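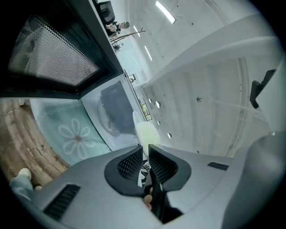
I've been following the Cillik group's work on teaching arms from hand-held grippers for a while now, and this week they finally put out numbers! The idea is simple enough: a person walks around a home holding a gripper, does ordinary chores with it, and the recordings get used to train an arm that was never in the room. What's new is where they went to do it. No bare lab bench this time — we're talking wood floors, a pale teal rug with a big white daisy on it, and a white front-loading washing machine right there next to it. The finger pads are the part I like best, all black honeycomb mesh inside a dark rounded rim.

The new piece of the method is called Randano, and it deals with a problem that anybody who has tried this will know. A person's wrist goes wherever it likes. An arm bolted to a base can't always follow, so a lot of perfectly good recordings end up teaching it moves it has no way of making. Most groups throw those recordings out after the fact. Randano keeps them, finds the stretch where the motion goes out of reach, and works out a different path between the last good point and the next one.

Ivars Paju, who wrote most of the code, told me the first version was terrible. It smoothed everything, including the little wiggle people do when a door latch sticks (which is the whole trick to opening it). They spent most of September pulling that apart. Now anything near a contact is left alone, and only the free motion in between gets changed.

So, the result. They collected 2183 recordings and tested the trained arm on laundry-room chores, 40 tries with the fix and 40 without. With Randano it finished 39. Without it, the arm kept freezing halfway to the washer door, and Paju says they stopped some of those tries early to spare the motors. I'd love to see the full breakdown for that second set, and he promised me it'll be in the longer write-up.

One thing I did push him on: all the tests were done with a single arm, the Bresineck, and it has a pretty generous reach to begin with. He agreed that's the weak spot. Petrauskas is lending them a shorter one, and the same recordings will be run through again with no new collecting at all. If that goes well they'll release the code, and I've already asked to be on the list. I'll post again once the second arm is up and running.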